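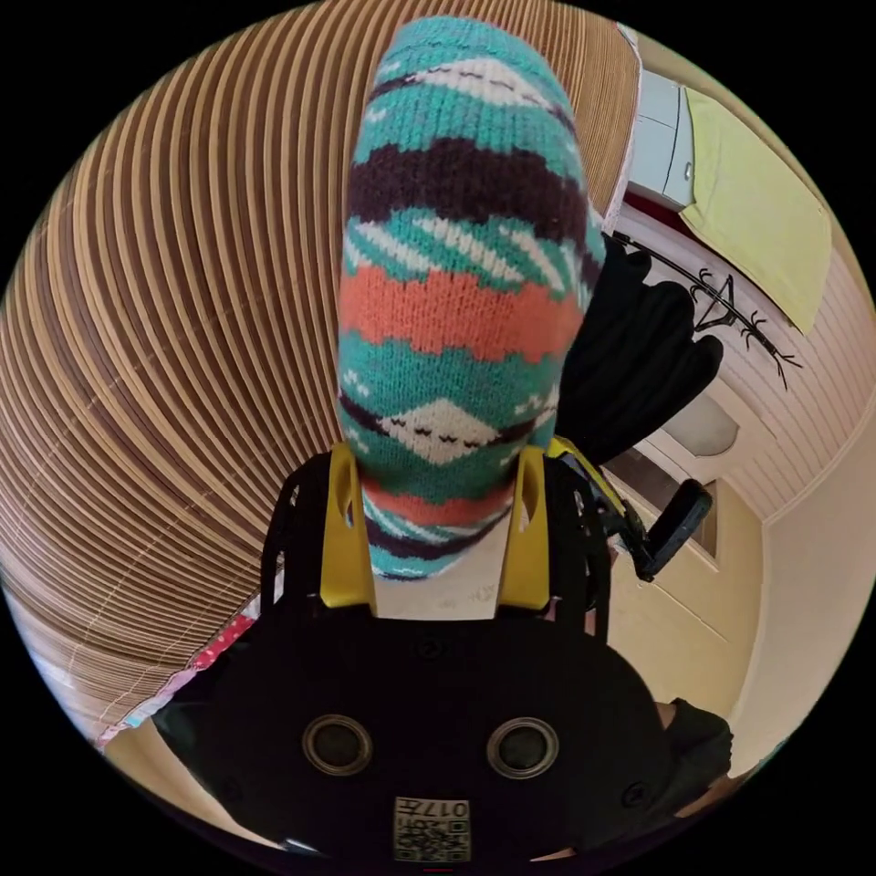 Striped sock, coral and teal, with a white diamond pattern.

The band was called Joltach and it had 161 people in its fan club. The drummer's sister ran the club from her kitchen in Devside. She sent the newsletter, kept the list of addresses, and once a year she put on the party.

The party was always held at the Golestani, a restaurant with a low stage at the back where the owner let bands play on slow nights. Tickets went to members only, by email, at 10 in the morning. The year before, they had been gone by lunch. This year the band had a song in a phone commercial, and she expected it to go faster.

It went in 19 minutes. She sat with her coffee and watched the orders come in. When the page said sold out she closed the laptop and did the dishes.

The first complaint came before she had dried them. A man who had been a member since the first record said the link had opened to a blank page. He had tried it on two computers. He had driven to every show within a day of his house and now he was not going to be at the party. He did not use any bad words. She would have liked it better if he had.

She wrote back that she was sorry and would put him on the waiting list. There was no waiting list, so she took an envelope from the electric company and wrote his name on the back of it.

By evening there were more names on the envelope. She called her brother. He was in a van somewhere between two towns and the line kept dropping.

"Get a bigger room," he said.

"The bigger room is Disus Hall. It holds 2000."

"So get that."

"You have 161 fans," she said. "That I know of."

He laughed, and then the call dropped again, and he didn't call back. She figured they were at a gas station or had gone behind a hill.

She thought about Disus Hall for a while. She had been there once, to see somebody else's band, and had stood so far back that she watched the whole show on the screen. At the Golestani you could put your drink down on the edge of the stage. People did, and the bass player had kicked over a few. One woman came every year with her father, and the two of them sat at the table by the kitchen door and ordered the lamb. He wore earplugs.

In the morning she phoned the owner and asked how many more people he could take. He said none. She asked what about the afternoon. He said the afternoon was fine, he was closed between lunch and dinner, but who would come to see a rock band at three o'clock?

She told him she had a list.

Her brother did not like playing twice. He said the singer's voice would be gone by night. The singer, when she got hold of him, said his voice was gone by night anyway. They settled on a short set for the afternoon, 5 songs, no amplifiers, and after that the band would sit down and eat with whoever was there.

She typed up the email and read it over. She took out an exclamation point, then put it back. Then she got the envelope and copied the addresses in one at a time - the man with the two computers first.

His answer came while she was still checking the others. He wanted to know if there would be parking.

She wrote that there was a lot behind the building, and that it filled up early.

Last updated: 2019-12-13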